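How to Record an Older Relative's Memories

Last updated: April

Most families have one or two people left with the old stories in their heads. If you want those stories on paper, you have to ask for them, and it goes better with a little preparation. These are the steps I used with my mother's side, first in Siredbridge and later with the cousins in Runden.

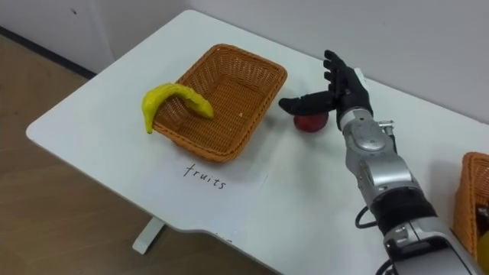 3 min read

1. Make a list of people before you make a list of questions.

Write down every relative you have heard mentioned, even if all you have is a nickname. My list came to 201 names, and many of them turned out to be the same person under a married name or a childhood name. Leave a blank column beside each one for how they fit in.

2. Pick one person and one subject.

"Tell me about your life" gets you a shrug. "Who sat where at Sunday dinner?" gets you an hour. Good starting subjects are a house, a job, a school, a car, or a trip. My great-aunt had nothing to say about her childhood until I asked how the laundry got done.

3. Keep the visit short.

Two hours is plenty, with a break in the middle. Mornings are better for most older people. If they get tired, stop and set another time.

4. Record it and take notes too.

A phone works fine. Put it on a folded dish towel so it doesn't pick up every cup being set down. Say the month, the place, and the full name of the person talking at the start of each recording. In your notes, write only names, places, and anything you need the spelling of. I have "Lungu" spelled three ways in my first notebook and had to call back to find out that it was a street.

5. Bring a few photographs.

Eight is enough. I once carried in a whole suitcase, and we spent the afternoon putting them in piles and recorded almost nothing. Choose pictures with several people in them. Ask who is there, who is missing, and who was holding the camera.

6. Let two versions stand.

Relatives will disagree. My uncle says the family left Velta after the mill closed, and his sister says they left before. Write down both, with the name of the teller next to each. You can look for records later.

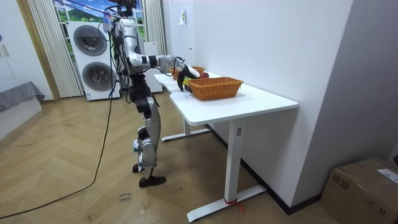

One reader wrote to say that she interviews her aunts together, in the same kitchen, and gets more that way than she ever did one at a time. They correct each other, she said, and the corrections are where the good stories are. The drawback in her experience is typing it up afterward, when three voices are going at once.

I have tried it since and agree, as long as you have already talked to the quietest one alone.

7. Type it up within the week.

You will forget who "he" was. Keep the person's own way of talking, but take out the repeats. My longest one runs to 1278 words and covers a single winter.

8. Give them a copy.

Print it in large type and leave wide margins. Most people will pick up a pen and start adding things. Copy those additions into your file and put the date on the new version, so you can tell which printout is the latest.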